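Search this board Search titles only Advanced

Crustless sandwiches in quantity: trimming with a Y peeler vs. a knife

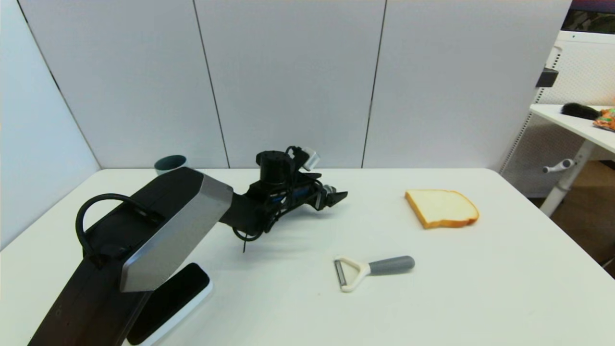

**crumbside**
I make tea sandwiches for a reading group and I am trying to settle on one method for taking the crust off plain white bread. The usual answer is a long serrated knife. My problem with the knife is yield. On a thin-crusted loaf I lose a strip of good crumb on every side, and on the domed top I lose more, as a straight cut squares off the curve.

The alternative I am testing is a Y peeler drawn along the edge. In principle the blade depth is fixed by the gap in the head, so the strip should be uniform and the slice keeps its rounded top.

Setup: bare white table, one slice at a time, peeler, small cup alongside. No board. Bread is sliced white, thin golden-brown crust, soft crumb.

Questions:
1. Has anyone done this with fresh bread without tearing?
2. Pull toward the body or push away?
3. Does blade type matter (straight or serrated)?

**Savley**
Fresh bread will tear. The crumb has no stiffness and the blade needs something to push against. Day-old is the minimum. I chill the loaf in its bag overnight and trim cold.

A serrated blade is better on crust. A straight blade skates until it catches, and then it digs in.

**tin_and_lid**
I disagree with the premise. A peeler is built for a firm convex surface. A slice edge is narrow and compresses. You are going to spend more time per slice than you save in bread. Stack four slices, one serrated knife, four cuts, done. For the dome, accept the loss and make breadcrumbs.

**crumbside**
I understand the stack argument. The shape matters to me, though, and I already have more breadcrumbs than I use.

**Savley**
You can stack with a peeler too, up to a point. Two slices face to face hold each other up. Three and the edges stop lining up, and the blade takes crust off one and misses the next.

**ovenrack_2**
Some numbers, for what they are worth. I trimmed 100 slices each way in October for a school lunch, same brand of loaf, all day-old. I weighed the trimmings on a kitchen scale. The peeler trimmings came out lighter than the knife trimmings by a clear margin. The knife was a good deal faster. I rejected 2 slices in the peeler batch for tears, both at the bottom corners.

Corners are the weak point. Start each pass at the corner and work to the middle of the side, then turn the slice and come in from the other corner. Do not run the blade off the end.

**tin_and_lid**
A clear margin of a small quantity is still a small quantity. What did the knife slices look like?

**ovenrack_2**
Straight and square. The peeled ones looked softer at the edge. If you are cutting into triangles afterward I would use the knife, and I did for the rest of the order.

**Grigaitė**
On direction: lay the slice flat with the side you are trimming just past the table edge, one hand spread on top, and pull the peeler along the side. Keep the head square to the cut face. If you tilt it the blade undercuts and you get a bevel. Pushing away works for left-handers who are used to it. I find I have less control.

Handle shape matters more than I expected. A fat round handle turns in the grip and the head goes with it. A flat one tells your hand where square is.

**crumbside**
Mine is cylindrical, gray, with a white head. That may explain the bevel I have been getting on the long sides. I will try a flat handle before I give up on the method.

Is there a reason to use a board instead of the bare table? I prefer the table as it wipes clean.

**Savley**
A board has a sharper edge to line up against. If your table edge is rounded, the slice droops over it and the strip gets thicker toward the bottom. Put a thin board flush with the edge, or trim the slice standing up.

**tin_and_lid**
Or buy the crustless loaf. Flurberg bakery does one unsliced to order.

**crumbside**
Price?

**tin_and_lid**
More than the ordinary one. I did not say it was cheap.

**Grigaitė**
Those dry out by afternoon, in my experience. The crust is there for a reason. Trim late, cover with a barely damp cloth, fill last.

**ovenrack_2**
Agree on the cloth. Damp, wrung hard. If it leaves a mark on the table it is too wet for the bread.

**crumbside**
Summary of what I will try next: day-old loaf, chilled, two slices face to face, serrated Y peeler with a flat handle, thin board at the table edge, corner to middle. I will do one loaf and a second with the knife - stacked, per tin_and_lid - and post the trimmings weight for both.

**tin_and_lid**
Time them as well.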